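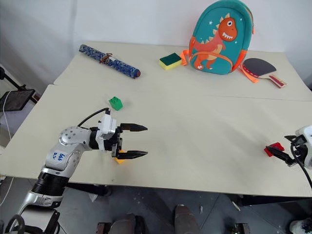 Home | What We Make | About Us | Journal | Jobs | Say Hello

About Us

Hi, I'm Teresa Kurek, and I started Plorkley. We write the software that sits between a pair of robot arms and whatever you would like them to do. Planning, perception, the control loop, and a whole pile of tools for looking at what went wrong afterward (that last part is bigger than the other three put together, and I'm weirdly proud of it).

We don't build arms. People ask, so I'll get that out of the way early. We buy them, bolt them down, write on them with a marker so we can tell them apart, and then spend our days on code. If you come to us with arms you already own, great, we'll work with those. If you come with no arms at all, we'll happily talk your ear off about which ones we like, but somebody else will be sending you the invoice.

How it started

I used to write motion planners for a company that moved boxes. Same box, same shelf, same conveyor, all day long. The planner was very good at boxes! Then a customer asked if it could handle a soft bag, and I spent a miserable November finding out how much of my code quietly assumed that everything in the world had corners. Straps were the worst. A strap goes wherever it feels like going, and my collision checker treated it as either a solid brick or thin air depending on which way the depth camera was feeling that day.

So I quit and started working on the bag problem at home, and then in a rented room, and then in a slightly larger rented room with a proper floor. The company grew from there. We're still small, and most of us still write code most of the day, me included.

What we make

Teto is our planner, and it's the oldest thing we have. It plans for 2 arms together as one system, so you don't get one arm waiting politely in a corner while the other finishes. The hard bit is the shared space in the middle of the table, where both grippers want to be. Teto gives each arm a little bubble of time and space, keeps rewriting those bubbles as the arms move, and tries to hand back a path that looks calm. Calm matters to us. People standing next to a twitchy robot don't enjoy it, and twitchy paths are hard on the cables too.

Jida is the perception side. It takes the camera views and gives Teto a list of things on the table, where they are, how sure it is, and where a gripper might reasonably take hold. I'm fussy about the "how sure it is" part. A lot of systems will tell you there's a block at such and such a spot and leave it at that, even when half the block is hidden behind a finger. Jida keeps hold of its doubts and passes them along, and Teto can decide to move an arm out of the way and look again before committing to anything.

Then there's Texier, which began as a script I wrote on a train and is now the thing customers write us nice emails about. It's a replay tool. You record a run, open it in Texier, and scrub back and forth through the camera views, the joint readings and the plan all lined up on one clock. When a grasp slips, you can drag back to the moment the planner made its choice and see what it believed about the world right then. Nine times out of ten it believed something silly.

What's on the table

Our test objects come from homes and toy boxes and kitchen drawers. On any given day you might find toy blocks in a few colors, a kitchen sponge, a table tennis paddle, a flowery pencil case and a kid's backpack with a grinning orange dinosaur on it. I love that backpack. It's teal with orange straps, it's floppy, and every new release of Jida has to deal with it before we let it out the door.

There is a bit of thinking behind the mix. Blocks are for checking the basics, like whether the calibration has drifted or a finger is closing where we told it to. The sponge squashes, which means the width you measured before the grasp is wrong during it. The paddle is flat at one end and has a handle at the other, so the good grasp and the obvious grasp can be different places. A pencil case is round and wants to roll. And the backpack has straps, see above re: my miserable November.

Our current regression suite has 682 recorded table layouts in it. We add one whenever somebody finds a layout that breaks something, and we never take one out. It's slow to run and we grumble about it, but it has saved us from ourselves plenty of times.

How we work with people

Usually we start with a call, then a visit. I like to see the table, the lighting, where the cables go and who'll be running the thing once we've left. After that we set up Texier first – before any planning at all – and just record for a while. It feels slow to some customers and I understand that, but I'd much sooner argue about a recording than about somebody's memory of Tuesday.

A first project generally takes up to 2 months. You get the source for anything we write just for you, along with notes in plain English. You also get my direct number, and I do pick up.

Where we're headed

More cloth, more bags, more things that bend. We're also rebuilding the part of Jida that guesses at hidden shapes, and I'll be posting about it in the journal as we go, including the bits that flop. If any of that sounds like your kind of fun, write to us. We read everything, and we're always glad to hear from people who've got a drawer full of awkward objects.

– Teresa

Recent from the journal

Texier now remembers your timeline zoom
Why Teto would sooner wait than swerve
Straps, again
Two cameras that disagree: what Jida does next
Office hours over the holidays (Dec 22, 2018)

This site uses cookies to remember your settings and count visits. By continuing to browse you agree to our use of cookies. Accept | Learn more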